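Branik learns to let go (a little)

OK so I promised a proper update on the little arm, and then July happened and I did approximately none of the writing I said I would do. The arm kept going though! I've been leaving it set up and running batches of attempts in the evening after dinner, and I finally have numbers I'm willing to put in public.

Quick catch-up if you're new. Branik is my desktop arm, green and orange printed parts, hobby servos, bolted to a chunk of wood. The job is one cube, one ring of tape on the table, get the cube into the ring. I teach it by moving it through the task myself and recording the joint positions plus the camera view, and then a small network tries to copy what I did. Plain old behavior cloning. The training code is my own pile of scripts, which I call Corkolum for reasons that made sense at one in the morning.

The first version was trained on 30 demonstrations and it was kind of adorable. It would swing over, grab the cube (most of the time), carry it to the ring, and then hover. And hover. Sometimes it would dip down a bit, come back up, dip again, like somebody lowering themselves into a cold pool. If I let it go long enough it would open up at some random height and the cube would bounce off toward the edge of the desk.

I spent way too long thinking this was a vision problem. I moved the lamp. I changed the camera crop. I retaped the ring. Then I sat down and actually played my own recordings back slowly, and oh boy. I was pausing over the ring every single time! I'd get there, squint at it, fiddle with the height, and then let go. From the network's side, nearly all the frames with the cube over the ring said "stay put", and a tiny handful said "open". Of course it learned to stay put. I taught it to dither.

So I tried two things, separately, which past me would not have had the patience for.

First thing: trim the pauses. I wrote a filter that drops frames where no joint has moved more than a hair since the last one I kept. Same 30 demos, just squeezed. It took an evening to write and most of another to find the bug where it was also throwing out the frames where only the gripper moved (the ones I cared about most, naturally).

Second thing: have the network predict a short run of moves instead of a single one. It guesses the next 6 steps, the arm does all of them, then it looks again. People have been doing chunks like this for a while and I'd been putting it off because my control loop was a mess. It was less work than I feared. The nice part is that once it commits to "go down and open", it goes through with the whole thing before it gets a chance to second-guess itself.

Then came testing. I ran 1,090 attempts in total across the different versions, nudging the cube to a new spot each time, and I marked every one of them by hand in a spreadsheet. A success meant cube fully inside the tape, gripper open, arm backed off. Touching the tape counted as a miss. I was strict about it and I regretted that at about attempt two hundred.

The original version managed very little, and its successes were mostly lucky bounces. Trimming alone got rid of most of the hovering but made it jumpy, and it started letting go too high. Chunks alone gave smooth motion with a few long stalls left over. Both together was the clear winner, and it's what I'm running now. Of all the attempts, 421 ended as clean successes, and well over half of those came from the combined version. The groups weren't all the same size, so please don't do anything scientific with that.

What still goes wrong is mostly the grab. If the cube is turned so a corner faces the fingers, Branik pinches it crooked and it twists on the way up. It'll still carry it over, but then it lands on an edge and rolls. I never demonstrated a crooked cube, so fair enough, that one's on me. There's also some slop in the shoulder, and I can hear it more than I can see it.

A couple of you asked about the Zorkano writeup, where they add small random pushes during the demos so the model sees how to recover. I want to try that next, probably with a fresh set of recordings where I don't stop to squint. I also owe Ngui a rerun with their simpler network, which is a lot smaller and might train on my laptop without turning it into a space heater.

The scripts need cleaning up before I share them. The filter is the only part I'd let another person read today, so I'll probably post that by itself first, with the gripper bug fixed and a comment in there reminding me why.

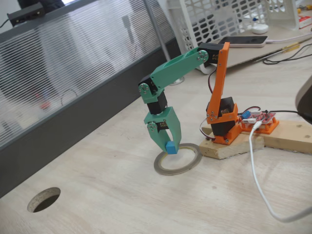
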